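How a Robot Hand Stays Ready for Work

Have you ever tried to turn one page of a notebook while wearing thick winter mittens? It's really hard! The paper slides, two pages come up at once, and sometimes you crumple the whole thing. A robot has that same problem every day, and a big part of fixing it is taking good care of the robot's fingers.

At the Dellby workshop there is a robot arm called Drostham. It has one hand, and that hand has just two fingers. They open and close like a crab's claw. Drostham's job is to practice with desk stuff: paper, notebooks, boxes, small tools. Before it can practice, though, people have to get it ready.

Step one: clean fingertips

Paper leaves dust behind. You can't always see it, but it makes fingertips slippery. So every morning at 8 o'clock, someone wipes both of Drostham's fingers with a soft damp cloth and then a dry one. They look for little nicks too. A nick the size of a grain of sand can snag a page and rip it!

Step two: check the gap

Next, the fingers open all the way and close all the way. Do they meet in the middle? Does one get there late? The two fingers have to move as a team. If one is lazy, the hand pushes things sideways before it grabs them. Drostham opens and closes 18 times in a row for this test, and it makes a funny little buzzing song while it does.

Step three: set the table

Now comes the fun part – picking what goes on the table. Flat things are tricky. Thin things are tricky. Shiny things are tricky in a different way, because light bounces off them and can fool the camera near the robot's hand.

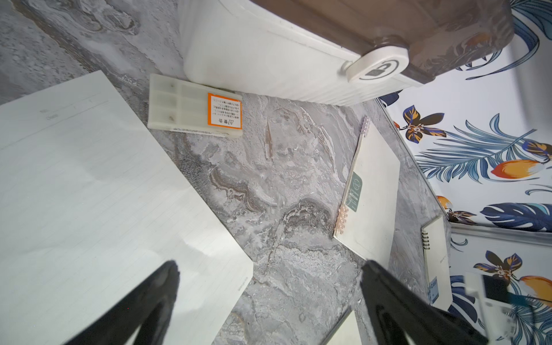 Fingers open over the marble tabletop, with paper, tweezers and spiral notebooks to choose from.

Think about how you would pick up each of those. For tweezers, you'd pinch. For a sheet of paper, you might slide it to the edge of the table first. For a notebook, you'd grab the side. You don't even have to think about it, but a robot has to learn every one of those moves.

Step four: teach the hand to be gentle

Inside the hand is a motor that does the squeezing. The people at Dellby can tell it how hard to squeeze by typing in a number. For this motor the biggest number is 4000, and that is for heavy things. For paper they use 300. That's a tiny squeeze, like holding a potato chip without breaking it.

Height matters too. If the fingers stop too high, they close on nothing but air. Too low, and they bump the table. So the arm gets measured again whenever a finger is changed, even if the new finger looks exactly the same as the old one. Two fingers from the same box can be different by less than the thickness of your fingernail, and that is enough to miss a page.

Time to try it! A notebook is a great test, because a page can bend and lift while the rest of the book stays put.
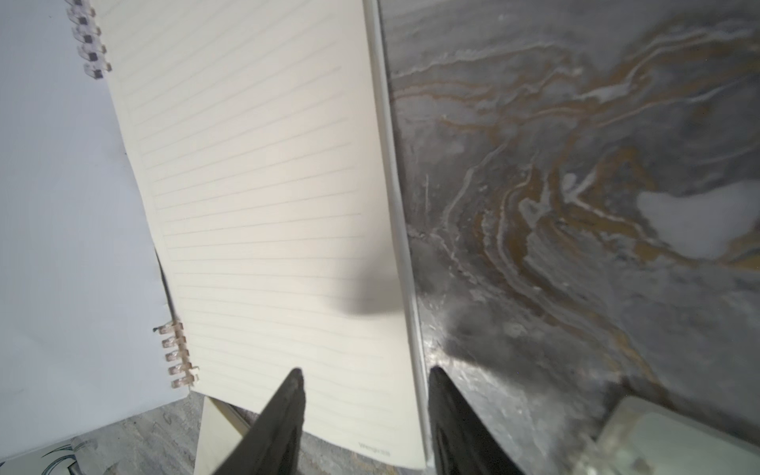
Do robot fingers wear out?
They do, a little at a time. Rubbing against paper and tabletops slowly smooths the tips, the same way the bottoms of your sneakers go smooth. Drostham's last pair made 1392 grabs before they were swapped for new ones.

Swapping them is quick. First the power goes off, and it stays off until everybody's hands are out of the way. Then the screws come out, the old fingers slide off, and the new ones go on. The screws go into a little dish so they don't roll under the bench (they love to roll under the bench). After that it's back to step two for the buzzing song.

Try it at home

Tape a craft stick to your thumb and another to your pointer finger, so the ends stick out past your fingertips. Now try to turn the page of an old notebook. Then wrap a rubber band around the end of each stick and try again. Which way was easier? Write down how many tries each one took, and see if a friend can beat you!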